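Lekden Arm Kit: notes and data card

Second release, May 15, 2025. Written up by Karim Samir.

We bought the Lekden kit for the Presulthorpe pick-and-place set, and I've become a real fan of it! It's a small servo arm with a two-finger gripper, it clamps down fast, and the joints repeat well enough that we stopped recalibrating every morning.

The release holds 3,000 episodes, each one a pick from the plate and a drop into the pail. Of those, 2,000 are teleoperated and the rest are replays with the starting pose shifted a little. Episodes run up to 30 seconds. Cubes are red or green, and the color is stored in the task string, so you can filter on it without opening any video.

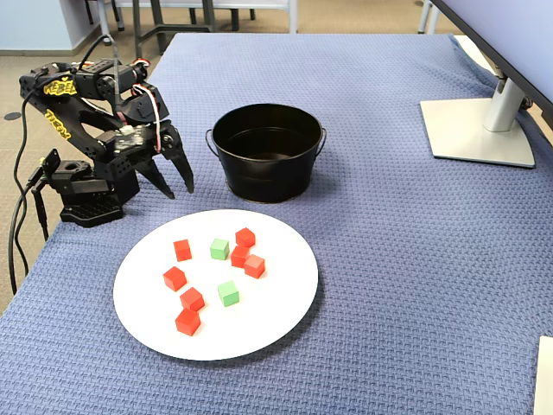 Margus Siliņa wrote back after trying the first release that the claws are great on cubes but the wrist wiring needs slack before you run long sessions, and that he'd like failed grasps kept in. They're in now, under "fail" (good call, they're my favorite part of the set).

Known issues: the gripper reading drifts a bit when the claws stay closed. Replays from the Zerouali folder use the older joint order, so run the convert script first or the elbow will go the wrong way.

Planned for September: a second surface and a shallower container.

License is in the root folder. Bug reports go to the Steden tracker.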